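Last updated: Feb 14, 2023

This site uses cookies to measure readership. By continuing to read you accept our cookie policy.

4. Hand Assignment and Re-planning

4.1 Task model

The Ovholm shopping task asks a two-armed robot to take named items of produce from a divided tray and put them in a basket that the robot holds itself. One hand is therefore always in use. The task layer, Flendisex, represents this as a hold constraint on one arm and a free constraint on the other. A plan step is valid only if it names which hand holds, which hand picks, and what happens to the basket pose during the pick.

Each compartment is stored as an open box with a front rim, side dividers and a back wall. Items inside it are stored as an unordered set of instances, each with a class label, a mask and a visibility score. Flendisex does not store a full pose for every item. Pose is estimated at pick time, for the chosen instance only.

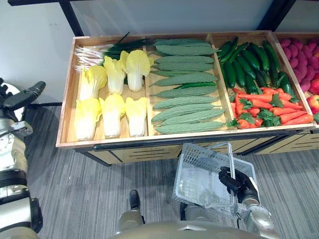
Figure 3. Head view with the basket in the right hand and the left arm raised next to the tray.

The basket adds a second constraint. Its handle is thin and the basket can swing, so the holding wrist is limited to slow motion while the picking hand is within the basket zone. In our settings the zone is a fixed volume attached to the wrist frame. We tried a zone that followed the estimated basket pose and dropped it, as mesh walls gave unstable depth and the zone boundary moved between updates.

4.2 Perception updates

Masks come from Lilimell, a segmentation node that runs on head images alone. It publishes at a lower rate than the arm controller, which runs at 20 Hz. Between masks, the tracker carries instances forward using head motion and the known arm geometry. Any instance covered by the arm model is marked hidden and keeps its last label. It is removed only if the arm moves clear and the next mask shows no support for it.

Two cases needed special rules. The first is a row of large items of one class, such as napa cabbage, where the leaf tops touch and masks merge. Lilimell splits a merged mask along the white stalk bases, which are easier to separate than the leaves. The second is a single item of one class lying among items of another, as with a chili pepper among bitter melons. A size filter tuned for the melons would delete it, so the filter is applied per class after labeling.

When the free hand comes close to a target, it hides much of what the head camera needs to see. Flendisex freezes the target pose at a set distance and finishes the approach on joint and finger torque alone.

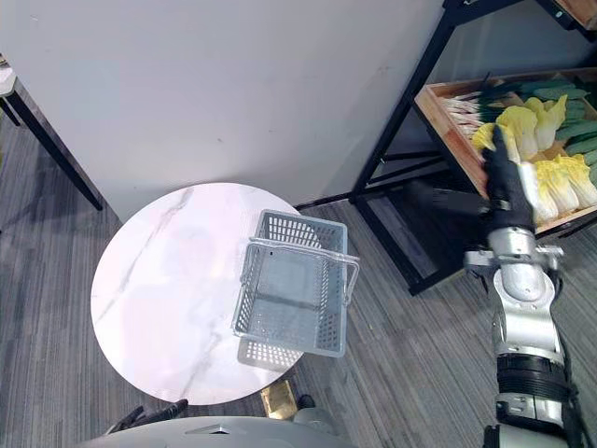 Vol. 3, p. 36

The frozen pose is also the main source of error. If the first finger to touch an item pushes it, the stored pose is wrong from that point on and the remaining fingers close in the wrong place. The controller watches for early contact on a single finger. On early contact it stops the close, backs the hand out along the approach line, and requests a new mask once the item is visible again. It may do this up to three times before the step is handed back to the planner.

4.3 Choice of hand

At the start of an episode either hand may take the basket. The planner scores both assignments by the reach cost to every item on the list, plus a penalty for each pick in which the free arm would cross in front of the basket. The score is computed once. Changing hands partway through is allowed by the model but is assigned a high cost, since it requires a handover or a surface on which to set the basket down.
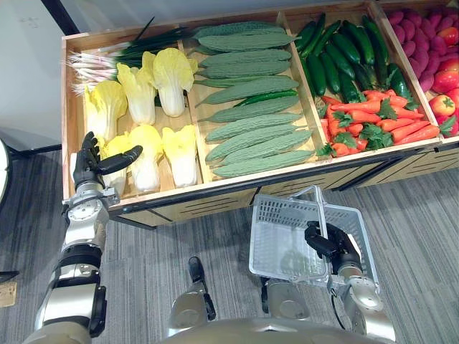 Can the planner move both arms at the same time?
It can, provided the holding wrist stays under its speed limit and the two arm volumes do not overlap at any point on the path.

Most of the planning time is spent on this overlap check. Yazzie, the collision library used in this work, tests arm against arm, arm against tray, and basket zone against everything else. The tray walls are grown by a small margin, except at the front rim, where a full margin would block low approaches to the nearest items. There the check uses the measured rim height and the approach is limited to a steep angle.

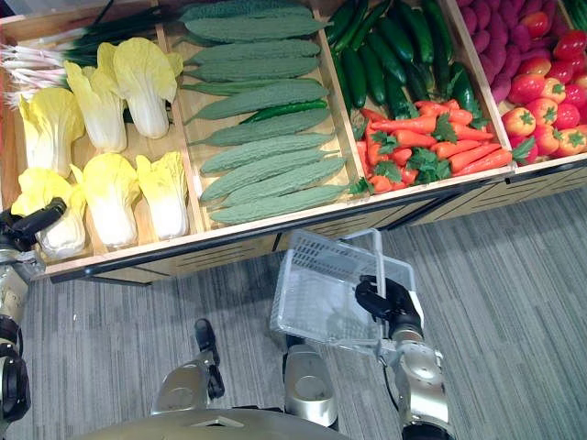 A steep approach has its own cost. The palm faces down and the wrist sits close to its joint limit, which leaves little room for correction if the target has moved. For front-row items the planner therefore samples several wrist angles and keeps the one with the largest remaining joint range, even when the path is longer.

4.4 Logging

Every plan step writes the chosen hand, the visibility score of the target, the frozen pose, the contact order of the fingers and the exit state. The log used in Section 5 holds 241 plan steps. Steps stopped by the operator are kept in the log under a separate exit state and are left out of the timing results. Overlap checks are logged with the pair of bodies that came closest, so that a rejected path can be replayed in Yazzie without the robot.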